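Comparing two grippers on a door task in simulation

Updated July 2025

Before we bolt a new gripper onto the Holst arm, we run it through door opening in the simulator. These are the steps we used to compare the Plumbridge two-finger gripper with the Purken three-finger one. You need the Elarholm scene pack and both gripper models.

1. Load the base config and set the arm, controller and camera. Keep them the same for both runs. Only the gripper file should change.

2. Check the tool center point. The Purken is longer, so its offset has to be entered by hand. If you skip this, the fingers will stop short of the handle.

3. Set the grip force limit to 5 newtons to start. Raise it later if the fingers slip off the lever.

4. Run 400 trials per gripper, 800 in all. Use the same list of random seeds for both, so each one gets the same start poses.

5. Log three things for each trial: contact with the handle, handle turned, door moved. A single pass or fail score hides where a gripper has trouble.

6. Pick the scenes. Use at least 2 homes from the pack, and include interior doors with lever handles – round knobs need a different grasp and should be scored on their own. 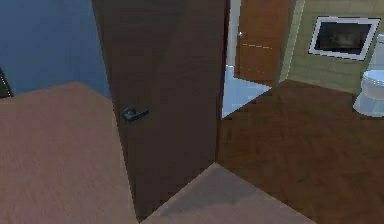
Small levers close to the door face are the hardest for wide fingers. Look at the contact log for these first. If the fingers hit the door before they close, move the approach point back and rerun the same seeds.

7. Save the config with the logs. We had to repeat our March runs after the offset file was overwritten.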